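Forum: Club Cricket > Rules and Selection
Thread: Should Nustolholm keep the 30-over format for the January cup?

Started by legcutter_dan, 2019-11-26

The draft fixtures for the January cup went up last night and it is 30 overs a side again. I thought we agreed after last season to look at 40. Half our games were finished before tea and three of our batsmen didn't face a ball in the whole group stage. What do other clubs think? I play for Mavora seconds, for what it's worth.

Reply by Gifty Aidoo

I'm in favor of leaving it alone. We have a two-hour drive home from Nustolholm and the ground has no lights. If you start at 11 and bowl 40 overs each at the rate our league bowls them, you are finishing in the dark or you are finishing the next morning.

Reply by coverpoint77

The over rate is the real problem. Costa took two and a half hours to bowl 30 overs against us last year. Their captain moved the field for every ball. Put in a run penalty and you get the time back, then you can have your 40.

Reply by square_and_late

Costa player here. It was two hours ten, and we lost two balls in the creek that day. Your own lot spent ten minutes on a drinks break. Check the scorebook.

Reply by coverpoint77

I have the scorebook. Start 11:05, close 1:32. Drinks are included in that, fine.

Reply by Dzifa Mensah

I score for Lornano so I can add something on the numbers. Our highest total in the cup last season was 210 and we got there with three wickets down. The pitch is flat and the boundary on the road side is short. At 40 overs you would see totals that the weaker sides can't chase, and those games are dull by the halfway point. At 30 most of ours went to the last few overs.

The issue of players not batting is fair, but I don't think longer games fix it. Sides with two strong openers will still use them up.

Reply by legcutter_dan

Could you retire batsmen at 50, then? The junior league does it and they can come back at the end if everyone else is out.

Reply by square_and_late

No. If somebody is good enough to make a hundred let him make it. It's a cup, it has a trophy. If you want everyone to have a bat, play a friendly.

Reply by Gifty Aidoo

I'd go along with retiring at 50 in the group games only and dropping it for the semis and final. We have 23 registered players and it is hard to get the same people to turn up when they field for two hours and go home.

Reply by tailender_pete

What about the bowling limit? At 30 overs it is six each, so you need five bowlers, and in practice most clubs have three decent ones and then whoever is willing. I got hit for 3 sixes in an over last year as a "whoever is willing." Going up to seven each would help the smaller clubs.

Reply by coverpoint77

Seven each helps the clubs with one very quick bowler, and that is Costa. I'd vote against.

Reply by square_and_late

He has a bad knee and probably isn't playing, so you can relax.

Reply by Dzifa Mensah

Two practical points before this goes further. Any rule change has to be sent to the league secretary by the captains, it can't come from a thread. And if you change the bowling limit you have to change the rain rule as well, as the reduced-game table is worked out on six. Last year at Mavora we had a 19-over game and there was an argument over whether somebody could bowl a fourth over. He could – the table says so – but it took both umpires to find the page.

Reply by legcutter_dan

All right. I'll ask our captain to put in two proposals: retire at 50 in the group games, and a penalty of six runs for every over not bowled by the cut-off time. I'll leave the 40 overs for now, there clearly isn't support for it.

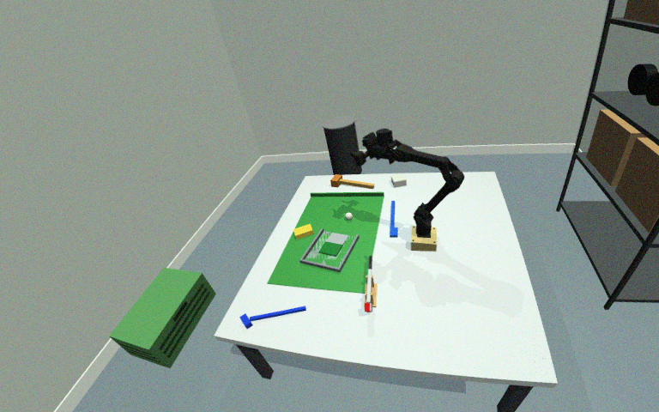

On the cut-off, I was thinking two hours ten for the 30, with time added for lost balls and injuries if the umpires agree. If anyone from Lornano or Costa wants a different time in there, post it in this thread and I'll pass it on with the rest.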